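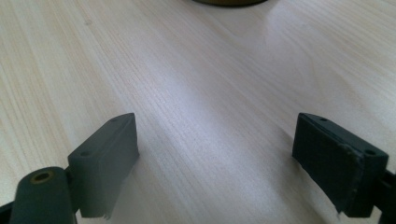 Re: [keltgate-users] Log fills up with DNS retries

> After the last update my Keltgate box logs the same DNS lookup
> over and over. I counted 2,256 lines between midnight and 6 am.
> Is it safe to block the host, or will that break updates?

I had the same thing on two machines. The lookups come from the Alovis plugin, which checks its license server and retries every few seconds if the answer is too slow. Blocking the host makes it worse – I went from 46 retries an hour to 276.

Set the resolver timeout to 5 in the plugin config and restart the service. Updates use a different host, so they are not affected.

The older Harju build doesn't have that setting. You would need to upgrade first.

Can you post your resolver settings if it keeps going after that?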